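November
By Debashish Sivakumar

Testers wanted for shelf-picking study

Stitetti says its picking method works on 674 of 736 tries. We doubt it. Those tries were run by the people who built it, and see-through shelves were left out. Norka wants 20 adults in Birnulham to set up shelves their own way and score each try. 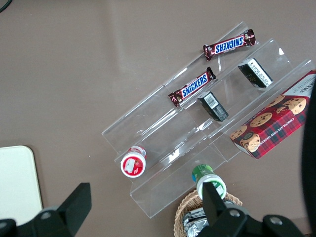
Snacks on a clear stepped stand, with the gripper open in front.

No robot background needed – stubborn people welcome. Misses get written down too. Apply at the Norka front desk.

Print | E-mail

Recent items
Dewan grasp scores: a second look
Night scorer, part time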